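Tellerständer Hodix 9 aus hellem Holz
Artikel 307-70, Hersteller: Pakach

Der Hodix 9 ist ein offener Ständer für Teller, Schneidbretter und flache Klingen. Zwei Holzschienen tragen aufrechte Rundstäbe, dazwischen wird das Geschirr hochkant eingestellt. Eine Auffangschale gehört nicht zum Lieferumfang, sie ist unter der Nummer 685 einzeln erhältlich.

Auch ein Hackbeil lässt sich abstellen, sofern die Klinge flach und der Rücken nicht zu breit ist.

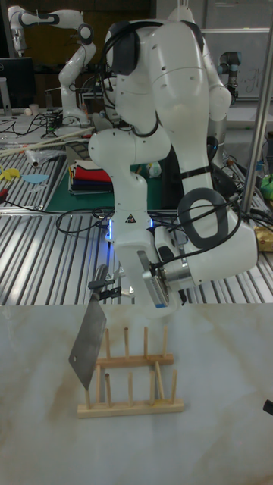
Kundin aus Prustden: Bei mir stehen darin vor allem Frühstücksteller und zwei Brettchen. Tiefe Suppenteller passen nur in jeden zweiten Zwischenraum, das sollte man vor dem Kauf wissen.

Tiefe Teller brauchen tatsächlich mehr Platz. Wer überwiegend Schalen und Suppenteller abstellt, ist mit dem breiteren Modell Thygesen besser bedient. Messer und Beile immer mit der Schneide nach unten einstellen und am Griff führen, bis die Klinge zwischen den Stäben steht.

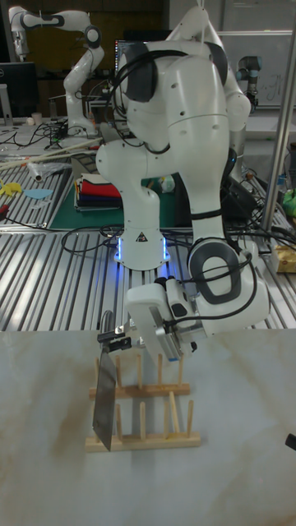
Aufstellung und Pflege

Der Ständer braucht eine ebene, feste Fläche. Auf Stein oder Fliesen empfehlen wir ein dünnes Tuch als Unterlage – vor allem bei schwerem Geschirr. Nicht in die Spülmaschine geben, nicht einweichen. Zum Reinigen genügt ein feuchtes Tuch, danach an der Luft trocknen lassen. Neben dem Ständer etwas Platz frei halten, damit sich auch breite Klingen bequem heranführen lassen. 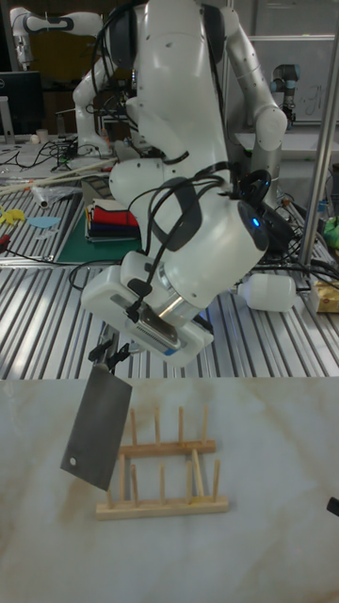
Wird das Holz mit der Zeit rau, leicht anschleifen und mit lebensmittelechtem Öl einreiben. Lockere Stäbe mit etwas Holzleim wieder einsetzen. Ersatzstäbe sind ab Januar wieder lieferbar, Bestellung über das Lager Prustden.

Stand der Angaben: 2025-12-23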